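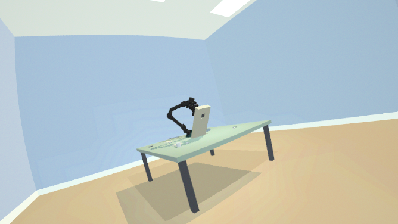 Docs > Datasets > Clandex > README

Overview Files Rules Changelog Contact

# Clandex – simulated tabletop episodes, with the recording rules

Clandex is a set of robot arm episodes made in simulation. It was prepared at Vimomeck for the internal standard that we call the Kalledach rules. This README gives the content of the set and the rules which every episode must follow. Please read the rules before you add new episodes, also if you have worked with our older sets.

Maintainer: Pantelis Petridis
Last edit of this file: Nov 3, 2020

## What is inside

- 4,000 accepted episodes
- 194 room layouts, of which 156 are for training and the others are held back for testing
- 4 folders: `train`, `test`, `rejected`, `rules`

The room is always simple: walls, floor, ceiling lights, one table, one arm fixed on the table. Objects are basic shapes such as cubes and upright slabs. Table color, wall color and camera pose change between layouts. The camera may be low and may be tilted. A tilted view is permitted and is not a fault of the episode.

## Rules for recording

1. The arm base must stay fixed to the tabletop for the whole episode. If the base moves at all, the episode goes to `rejected`.
2. Save the joint limits together with the episode. Do not write "default", because the defaults were changed in May and old files can not be compared any more.
3. The gripper may be near a tall object at the first step, but the two shapes must not overlap. Check this with the collision report. Do not judge it by eye – from many camera angles a gripper that is behind an object looks the same as a gripper that touches it.
4. Small objects which are not part of the task stay on the table. Do not remove them to make a cleaner view.
5. Objects may hide each other. The target object must be visible in at least one camera at the first step.
6. Contact force is written for each step, also when it is zero. An empty field counts as an error.
7. If an object falls from the table, keep recording until the normal end of the episode and set `fallen` to true.

## Rules for labels

Use "touch" only when the simulator reports contact. Use "near" for everything else inside the distance given in `rules/near.txt`. In the first version the people who made labels used both words freely, and we had to repeat a big part of this work.

An episode can be marked "success" only by the task script. A person may write a comment, but may not change the mark. When you think the script is wrong, open a ticket and leave the mark as it is.

## Rendering

Shadows with hard edges and thin stripes of shadow on flat surfaces come from the low shadow quality setting. We keep this setting the same in all episodes. Please do not improve it on your own machine, also not for test runs that you plan to share.

## Limits of use

The set is good for comparing planners and for checking perception under unusual camera poses. It must not be used as proof that a real cell is safe. Nothing in the Kalledach rules replaces a risk assessment at the place where the real arm will work. We have asked the Zoëga project, which reuses our layouts, to copy this paragraph into their own documentation without changes.

## Known problems

- Some slabs have a dark square mark on the front face and some have none. The object list does not yet say which.
- Light panels near the border of the view can make the automatic exposure too dark.
- The `rejected` folder has no reason codes for the oldest files.

Send corrections to the maintainer, with the episode number in the subject line.

Filed under: Simulation, Manipulation, Data rules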